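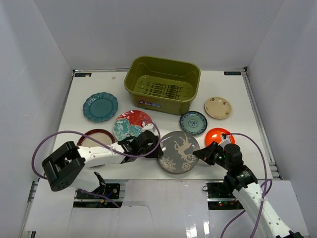
生活文化入門 後期 第四回 配布資料
そろっていない皿を下げる、重ねる、しまう

担当 Setareh Ahmadpour
実習補助 Donal Hanrahan
教室 Miyazaki館 一階 調理実習室

この資料について
前回は、同じ形の皿を重ねる練習をしました。白い皿だけを使いましたので、あまり難しくなかったと思います。今回は、大きさも、縁の形も、絵もちがう皿をあつかいます。家庭の食器棚はたいていこちらに近いです。
資料は予習のときに一度読んで、実習の日にも持ってきてください。線を引いたり、書きこんだりしてかまいません。わたしの日本語で分かりにくいところがあれば、授業の前でも後でも聞いてください。去年の学生が直してくれた文がいくつも入っています。

1. ことばの確認
皿の部分の名前を覚えておくと、実習のときの説明が短くなります。試験には漢字の書き取りは出ませんが、口で言えるようにしてください。

縁(ふち) 皿のいちばん外側です。英語のリムという言い方も、この授業では同じ意味で使います。
見込み(みこみ) 皿の内側の、中央の広い面です。絵や紋がよくここに入ります。はじめて聞いたとき、わたしは「見込みがある」の見込みだと思って、一人で困りました。
立ち上がり 見込みから縁へ向かって高くなるところです。立ち上がりが急な皿は、重ねたときに場所を取ります。
高台(こうだい) 皿の裏の、輪の形をした足です。釉薬(ゆうやく)がかかっていないことが多く、さわるとざらざらします。
輪花(りんか) 縁が花びらのようにゆるく波うっている形です。スカラップと書いてある本もあります。
縁取り 縁にそって、本体とちがう色の線を入れたものです。細いものも、太いものもあります。
上絵(うわえ) 釉薬の上に描いて、もう一度低い温度で焼いた絵です。下絵は釉薬の下にあります。
下げ箱 使った皿を集めて運ぶための、浅いか、すこし深い箱です。レストランではバスボックスとも呼ばれます。この授業では「下げ箱」にそろえます。

「お皿」と「皿」のどちらを使うかという質問が前にありました。資料では「皿」、お客さまの前では「お皿」としてください。Hanrahanさんはいつも「お皿さん」と言いますが、これはまねをしなくていいです。

2. 皿を見る
下げる前に、まず見ます。ここを急ぐ人が多いです。
テーブルに皿がばらばらに置いてあるとき、いちばん手前の皿から取りたくなります。しかし、手前の皿が小さい皿で、奥の皿が大きい皿だった場合、あとで重ねなおすことになります。重ねなおす回数が多いと、皿どうしがこすれる回数も多くなります。
見る順番を、わたしは次のように教えています。

はじめに、大きさです。いちばん大きい皿をさがします。大きい皿が二枚か三枚あって、どれがいちばん大きいか目で決められないときは、どれでもいいです。ものさしは出しません。
次に、縁の形です。丸い縁の皿と、輪花の皿を分けて考えます。輪花の皿は、上に丸い皿をのせたときに、波の高いところだけで支えることがあります。そうなると、見た目は安定していても、横から押すと動きます。
三番目に、表面です。つやのある皿は、水や油がのこっているとすべりやすいです。つやのない皿は、すべりにくいかわりに、ほかの皿の釉薬に傷をつけることがあります。
最後に、絵のある場所を見ます。見込みに絵がある皿と、縁だけに模様がある皿では、重ねたときに傷がつく場所がちがいます。

全部を見るのに、慣れた人は息を一つするくらいの時間しか使いません。はじめは声に出してください。「大きい、丸い、つやあり、中に絵」のように短く言います。すこし恥ずかしいかもしれませんが、隣の人も同じことをしています。

3. 絵のある皿について
学生のみなさんがよく心配するのは、絵がはがれることです。心配してもいい皿と、あまり心配しなくてもいい皿があります。
上絵は、800度で焼きつけたものを例にして考えます。本焼きよりもずっと低い温度です。絵は釉薬の上にのっていますので、こすれると少しずつうすくなります。指の先でそっとさわって、絵のところが高くなっていると感じたら、上絵だと考えてください。赤や金は上絵に多い色です。
下絵は、釉薬の下に入っています。さわっても段がありません。青い小さな花の模様や、青い縁の模様は、下絵のことが多いですが、絶対ではありません。印刷した紙を貼って焼いた転写の皿もあります。転写は上にも下にもできますので、やはりさわって確かめます。
見分けがつかないときは、上絵と同じようにあつかってください。

季節の絵がついた皿について、すこし書きます。雪の結晶、鹿、ひいらぎの葉などの絵がある皿は、冬のあいだだけ使って、あとは棚の上のほうにしまう家が多いと思います。授業では季節に関係なく使います。八月の集中講義のときに雪の模様の皿を出しましたら、学生の一人が「涼しくていいです」と言いました。そのとおりだと思いましたので、それからずっと出しています。
鹿の絵の皿を並べるときは、鹿の足が食べる人のほうに来るようにします。動物や人の絵には上と下があります。片付けるときは向きを気にしなくていいですが、棚にしまうときには、絵の向きをそろえておくと次に出す人が助かります。
まわりに小さい模様が間をあけてならんでいる皿には、上と下がないものもあります。その場合は、裏の窯印(かまじるし)の向きに合わせる方法があります。わたしの母はそうしていました。この授業では、そこまで求めません。

4. 下げ箱の準備
下げ箱はかならず空の状態で始めます。前の班のフォークが一本のこっていたために、皿の裏に長い線がついたことがありました。
確認することを書きます。

・底にスプーン、フォーク、骨、貝がらなどがないこと
・縁に割れや、とがったところがないこと
・持ち手、または巻いた縁に指がしっかりかかること
・底に穴やみぞがある箱は、中に食べものが詰まっていないこと
・札がついている場合は、自分の班の札であること

底が平らな箱と、穴のある箱があります。穴のある箱は水が切れますので、洗ったあとの皿を運ぶときに便利です。しかし、食べのこしのある皿を入れると、下に汁が落ちます。使う前に、どちらの仕事に使うのかを決めてください。途中で変えないでください。
箱の置き場所は、テーブルの奥の中央がいいと思います。右手の人も左手の人も同じくらい届きます。手前に置くと、皿を取るたびに箱の上をこえて手を伸ばすことになります。袖が入ります。
箱はまっすぐに置かなくてもいいです。自分の体に対してすこし斜めのほうが入れやすい人もいます。ただし、箱の角がテーブルから出ないようにしてください。

5. 下げる手順
ここからが実習の中心です。Hanrahanさんが先に一回、ゆっくり見せます。そのあと二人ずつで行います。

(1) 食べのこしを一枚の皿に集めます。集める皿は、絵のない皿か、縁だけに模様がある皿をえらびます。ゴムべらを使います。金属のナイフでは集めません。
(2) いちばん大きい皿を、両手で持ち上げます。親指を縁にかけて、ほかの指を裏に入れます。親指を見込みの中まで入れないようにします。
(3) 箱の底に、音を立てないで置きます。片方の縁を先につけて、それから反対側をおろします。はじめから水平におろすと、最後に指がはさまって、落とすことになります。
(4) 次に大きい皿をのせます。中心が合っているかどうかは、上から見て、下の皿の縁が同じ幅で出ているかどうかで分かります。
(5) 中くらいの皿、小さい皿の順に続けます。
(6) 輪花の皿は、できれば別の山にします。箱が小さくて山が一つしか作れないときは、輪花の皿をいちばん上にします。
(7) 食べのこしを集めた皿は箱に入れません。手で運びます。

二人で行うときは、一人が皿を取り、もう一人が箱の中をととのえます。二人が同時に箱へ手を入れると、皿と皿がぶつかります。「入れます」「どうぞ」と声をかけあってください。
皿が遠いときは、引きずらないでください。テーブルの上をすべらせると、高台がテーブルに傷をつけますし、テーブルの砂が高台にも傷をつけます。立って、歩いて、取りに行きます。

よくある失敗
小さい皿を先に入れてしまった場合は、あわてて上に大きい皿をのせないでください。小さい皿の上の大きい皿は、きのこのような形になります。運ぶときに箱の壁に当たって、縁が欠けます。小さい皿を一度出してテーブルに置き、大きい皿からやりなおします。時間はかかりますが、減点しません。
箱の中で皿が斜めに立ってしまう場合は、皿が箱の底より大きいのだと思います。丸い皿の直径は、箱の短いほうの幅と比べてください。長いほうと比べる人が多いです。入らない皿は箱に入れないで、一枚ずつ運びます。
山が高くなりすぎることもあります。箱の縁より上に皿が出たら、そこで一回運びます。もう一枚だけ、と思うときがいちばんあぶないと、Bevance食堂の料理長から教えていただきました。

6. 洗う前と洗ったあと
洗い場では、箱から出す順番が入れた順番の反対になります。つまり、小さい皿が先に出ます。手洗いでは、これがちょうどいいです。お湯がきれいなうちに小さい皿とガラスを洗って、大きい皿と油の多い皿をあとにします。
実習室の洗剤はCikexの無香料のものです。スポンジに一回押した量で足ります。泡が少ないと不安になる人がいますが、泡の量と汚れの落ち方は同じではありません。みがき粉は使わないでください。上絵の皿には特に使わないでください。
食器洗い機に入れてもいいかどうかは、皿の裏の表示を見て決めます。表示がない皿は手で洗います。金の線がある皿も手で洗います。

ふくときは、布を二枚使います。一枚で皿を持ち、もう一枚でふきます。高台の輪の内側に水がのこりやすいので、裏を先にふいてください。表を先にふきますと、裏返したときに水が表へまわります。
つやのある濃い色の皿は、水のあとがよく見えます。濃い青緑や赤の皿をふいたあとは、窓のほうへすこし傾けて、光の当たり方で確かめるといいです。白い皿では見えない指のあとも見えます。

7. しまう
しまい方には、大きく分けて二つの考え方があります。
一つは、大きさでしまう方法です。大皿、中皿、小皿と分けて、それぞれ積みます。場所が少なくてすみます。絵や色はまざります。
もう一つは、使う場面でしまう方法です。朝食の皿、お客さまの皿、季節の皿というように分けます。出すときに早いです。そのかわり、大きさのちがう皿が同じ棚に入りますので、棚の高さがむだになりやすいです。
どちらが正しいということは、わたしには言えません。家族の人数、棚の深さ、どのくらいお客さまが来るかによってちがいます。みなさんの家がどちらに近いか、来週までに見てきてください。

皿と皿のあいだには、絵のある皿の場合、薄い紙か布をはさみます。台所用の紙でじゅうぶんです。新聞紙はインクがうつることがありますので、長くしまう皿には使いません。
縁の広い輪花の皿は、立ててしまうこともできます。皿立ては、みぞの間隔が皿の厚さに合っているものをえらんでください。合わない皿立てでは、皿が前に倒れてきます。
地震のことも考えます。重い大皿は、目の高さより下に置いてください。実習室の棚では、腰から下の二段が大皿の場所です。わたしは地震の多い国で育ちましたので、この点だけはすこし厳しく見ます。

8. 食器の台帳
Miyazaki館の食器は、Listlowの表で管理しています。今年度のはじめの数は、皿、鉢、カップなどを合わせて1222点です。このうち、同じ柄の仲間がない皿が191枚あります。割れたり、ほかの教室に行ったり、はじめから一枚で寄付されたりしたものです。今回の実習に使うのは、この仲間のない皿です。

台帳に書く項目は次のとおりです。
番号
種類(平皿、深皿、鉢、その他)
大きさ(大、中、小)
地の色
縁の形と色
絵または模様
状態
置き場所

「地の色」は、いちばん広いところの色を書きます。一枚の皿に二つの色が同じくらいの広さである場合は、両方を書いて、あいだに「と」を入れてください。「赤と青緑」のようになります。
色の名前は、書く人によってずいぶんちがいます。わたしが「ベージュ」と書いた皿を、別の先生は「クリーム」と書き、Hanrahanさんは「ビスケット」と書きました。棚で見つけられませんでしたので、今は表の横に色の見本を貼っています。見本にある名前だけを使ってください。

書き方の例
平皿、大、灰色、丸く細い濃い縁、鹿と雪の模様、状態よし
平皿、小、うす緑、紺の模様の縁、中央に青い花、状態よし
平皿、中、クリーム、赤茶の縁、模様なし、裏に小さい欠け

「模様なし」と書くのを忘れないでください。何も書いていないと、模様がないのか、書き忘れたのか、あとの人が分かりません。
欠けを見つけたときは、台帳に書いてから棚にもどすのではありません。まず赤い札をつけて、窓側の台に置いてください。小さい欠けでも、唇や指を切ることがあります。使うかどうかはわたしが決めます。

9. 割れたとき
割れることはあります。弁償はありません。
割れた音がしたら、まわりの人は動かないでください。割った人も、手で拾いません。近くの人が「止まってください」と言い、厚い手袋、ほうき、ちりとりを持ってきます。大きい破片を先に拾い、細かいものははいて、最後にぬらした紙で床をふきます。紙は破片といっしょに捨てます。
下げ箱の中で割れた場合は、箱の中の皿を全部出して、一枚ずつ流水で洗います。割れていない皿の上にも、細かい破片がのっています。箱の底に穴やみぞがあるときは、裏返して軽くたたき、明るいところで見てください。
破片は箱に入れて「われもの」と書きます。市の分け方にしたがって出しますので、ごみ箱には入れないでください。

10. 実習の評価
100点のうち、次のように分けます。
皿を見て順番を決める 20点
持ち方、置き方 30点
箱の中の重なり 20点
二人の声かけ 10点
台帳の記入 20点

速さの点はありません。早く終わった組は、となりの組を急がせないで、台帳の下書きをしていてください。
遅れてきた人は、Hanrahanさんに声をかけて、空いている組に入ります。爪が長い人は手袋を使ってもいいですが、すべりにくいものを持ってきてください。指輪と腕時計ははずします。

11. 家での課題
家の食器棚、または寮の共同の棚から、柄のちがう皿を五枚えらんでください。寮に五枚ない人は、鉢をまぜてもいいです。
その五枚について、8の書き方で台帳を作ります。次に、五枚を重ねる順番を書き、なぜその順番にしたかを二、三行で説明してください。実際に重ねてみて、ぐらぐらした場合は、そのことも書いてください。ぐらぐらした、という答えにも点をつけます。
手書きでも、印刷でもかまいません。絵をつけたい人は、鉛筆の簡単な絵でいいです。

余裕がある人への問い
輪花の皿が二枚あって、波の数がちがうとき、どちらを下にしますか。わたしは長いあいだ波の細かいほうを下にしてきましたが、Bevance食堂では反対にしていました。家で試した結果を聞かせてください。

12. 去年の質問から
「木の盆と下げ箱は、どちらがいいですか」
少ない枚数なら盆で運べます。盆は壁がありませんので、すべる皿には向きません。ぬらしてしぼった布を一枚しくと、かなり動かなくなります。

「皿を裏返して重ねてもいいですか」
いちばん上の一枚だけは、ほこりを防ぐために裏返すことがあります。途中の皿を裏返すと、見込みと見込みが向きあって、なかなか安定しません。高台と高台も、ぴったりとは合いません。

「全部同じ皿を買えば、この授業はいらないのではありませんか」
前回の授業だけで足りるかもしれません。けれども、同じ皿を買っても、何年かすると割れて数がへり、となりの人からもらった皿が入り、旅行で一枚買います。わたしの家の棚には、今、同じ皿は二枚しかありません。

「左手で持ってもいいですか」
いいです。この資料の手順には右も左も書いていません。もし、わたしが口で「右手で」と言いましたら、癖ですので、聞き流してください。

次回の持ち物
エプロン、乾いた布二枚、筆記用具、この資料、家での課題。
次回はガラスと急須をあつかいます。急須のふたは、糸でむすばないで、別に包む練習をします。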